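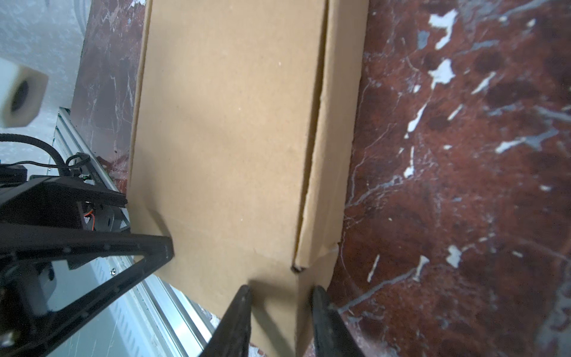 Section 4: Unpacking and setting up your Clalari table loom

Welcome to the good part! By the end of this section your loom will be standing on its own feet, and in Section 5 you'll put your first warp on it. Set aside an evening if you can. It can be done faster, but the first assembly is a lovely way to get to know how the loom works, and you'll be glad of that the first time a thread snaps.

If you bought your loom second-hand and it is already built, skip to 4.4 and do the checks there. Please do them even if the previous owner swears it's perfect.

4.1 Before you open anything

You will need:
a cross-head screwdriver (medium)
a soft cloth or old towel
a small dish for the screws
a pencil
a table at least 90 cm wide

Everything else is in the packet marked Gumede fittings, including the hex key. The packet is taped to the underside of the reed, so have a look there before you write to us to say it's missing (we get a lot of those letters, and we don't mind them, but it will save you the wait).

CAUTION: Don't use a long-bladed knife on the packing. The side frames lie directly under the lid and the beech marks very easily. Peel the tape back by hand, or nick it at one end and pull.

Let the wood rest in the room overnight before you build. Looms that come out of a cold van and go straight together can have joints that feel tight on day one and rattle by the end of the week.

4.2 Putting up the frame

1. Spread the towel on the table and lay the left side frame on it, with the drilled holes facing up. The left frame has an L stamped near the foot.

2. Fit the front and back beams into the square holes. They are the same length, but the front beam has a rounded top edge. Run your thumb along it and you'll know straight away.

3. Lower the right side frame onto the free ends. Tap it down with the heel of your hand. If it won't go, lift it off and turn the back beam end for end.

4. Put in the 4 long bolts, finger tight only. Leave them like that!

5. Stand the loom upright and look at it from above. The corners should be square. Measure from corner to corner both ways if you're unsure: the two measurements should match.

6. Tighten the bolts with the hex key, a little at a time, going from one corner to the opposite one.

NOTE: The bolts bite into brass inserts. Stop when they feel firm. More force will spin the insert inside the wood, and then you'll need the repair kit from Trillbridge (see the spares list at the back).

4.3 Rollers, ratchets and shafts

This is where it starts to look like a loom.

1. Slide the cloth roller into the lower holes at the front. The ratchet wheel goes on the right-hand side, teeth pointing towards you at the top.

2. Do the same with the warp roller at the back.

3. Screw on the pawls (the little metal tongues that drop into the ratchet teeth). They should swing freely and fall under their own weight. If one sticks, slacken its screw by a quarter turn.

4. Wind each roller forward by hand and listen. You want a clean, even click. It's a very satisfying noise and you'll be hearing it for years.

5. Hang the shafts from the top bar, number one nearest the front. The cords come ready tied from the Lastinero workshop, so don't cut or trim them, however long the tails look. You'll use the spare length in Section 6 to level the shafts.

6. Drop the reed into the beater and fit the cap on top. Swing the beater back and forth. It should meet the front beam evenly along its whole width.

CAUTION: Keep fingers clear of the ratchets when the warp is under tension. A handle let go in a hurry spins back hard. Always hold the handle first, then lift the pawl.

4.4 Checks

Go through these in order. They take very little time, and nearly every problem new weavers write to us about could be found here.

Frame: press down on each top corner in turn. No rocking. If there is some, loosen all the bolts, set the loom on a flat surface, and tighten again.

Beater: let it hang. It should come to rest straight, without leaning to one side.

Shafts: lift each lever and let it down. The shaft should rise level and drop without catching. If it catches, check that the cords haven't crossed behind the top bar. They love doing that.

Rollers: pull firmly on the apron sticks, front and back. The pawls must hold.

Heddles: slide them along the bars. If any are hooked upside down, the eye will sit at a slant and you'll struggle to thread it. Lift it off and turn it over.

4.5 Finding a home for it

Put the loom where you can leave it. A half-finished scarf that has to be lifted off the kitchen table every night soon stops being fun, whereas a loom that's always ready gets used in odd moments, and it's surprising how much cloth comes out of odd moments.

Daylight from the side is best. Strong sun through a window will fade your yarn on the loom, and it does it in stripes, so turn the loom or draw the curtain in the afternoon. Keep it at least 2 metres from a radiator or stove.

Your chair matters too. Your elbows should be a little higher than the front beam. If you find yourself hunching, try a cushion first and a taller chair second.

4.6 Looking after the wood

The beech is sanded but not finished, so you can oil, wax or paint it as you please. We like a thin coat of clear wax on the beams and nothing at all on the rollers, where the apron cloth needs to grip. Let it dry fully before any yarn goes near it.

Tighten the frame bolts again after your first project, and then whenever the heating goes on or off for the season. A loom that was quiet in March may well creak by summer. Half a turn usually cures it.

Never oil the ratchets. Oil creeps along the roller and you will find it in your cloth. If they squeak, rub the teeth with the tip of your pencil.

Next: Section 5, Winding and threading your first warp. Have your yarn ready!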